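十一月去了一趟Akstead的餐具厂开放日

厂子一年对外开放一次，要提前在网上登记，不收费。我登记的是上午九点半那一场。从市里坐区间车到Akstead站，出站右转，沿着河堤走二十分钟，看见一排灰色的锯齿形屋顶就到了。门口的牌子上写的还是老厂名Besance，现在的公司叫Dronska，据说合并以后一直没换牌子。

签到以后每人发一副耳塞和一双鞋套，包要存起来。存包柜要投硬币，我没带，在门卫那里换了几枚。

第一站是原料间。做密胺餐具用的粉料装在纸袋里，码在托盘上，颜色是在这一步配好的。带队的师傅说，同一个色号换一批粉料，压出来就可能有一点色差，所以一张订单尽量用同一批料做完。墙上挂着色板，编号最大的是343。我原来以为颜色是后来喷上去的，看了才知道整个盘子从里到外是一种颜色，贴花的款式另外加一道工序。

第二站是压制车间，也是最吵的地方，耳塞要一直戴着。粉料先预热，再放进模具里合模加压，开模以后工人取出来，放到架子上冷却。盘子边上会带一圈毛边，送到隔壁打磨。打磨间装了吸尘，走过去还是能闻到一股粉味。有几位带孩子来的，在这里待了一会儿就先出去了。

第三站是检验。查的是气泡、黑点、变形和边缘，样品还要做耐热和跌落。不合格的堆在蓝筐里，不打折卖，统一处理。有人问能不能买瑕疵品，回答是不能。

中午在厂里食堂吃饭，20块一份，两荤一素，米饭自己添。餐具用的就是本厂的白色分格盘，很厚实。食堂隔壁是陈列室，早年的搪瓷杯、出口用的包装盒、几套停产的儿童餐具都在玻璃柜里，说明牌字太小，灯也暗，看得比较费劲。

下午看的是餐具和食物模型搭配使用的部分，我来之前没想到会有这个内容。儿童餐具卖给幼儿园和玩具店，常常要配仿真食物一起出货，所以盘子的大小、深浅要和食物模型对得上。

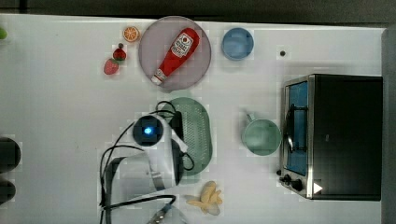
盘子太浅，东西一拿起来就滑，我们班里最后都换成了深一点的，Shabalala在我发的行程帖下面这样留言，还说选颜色的时候最好避开太深的，划痕很明显。这两条我在现场也听到了类似的说法，不过厂里的人觉得浅盘好叠放，幼儿园订得还是多。

最后是小卖部，在厂门左手边，只收现金和转账。价格比商场便宜一些，但款式不全，网上常见的几种花色都没有。我买了两只汤碗和一个带盖的调料盒，碗底有厂标。看见有人成箱地买，门口有小推车可以借，用完要推回来。

几点供想去的人参考：

车间里不让拍照，陈列室和下午的部分可以。

全程走下来要三个小时以上，中间坐的地方少，穿平底鞋。

回程的区间车下午四点以后间隔很长，我等了快一个小时。车站里没有小店，水要在厂里先买好。

小卖部的碗我用了两周，微波炉不能进，这一点包装背面有写，买之前看一下。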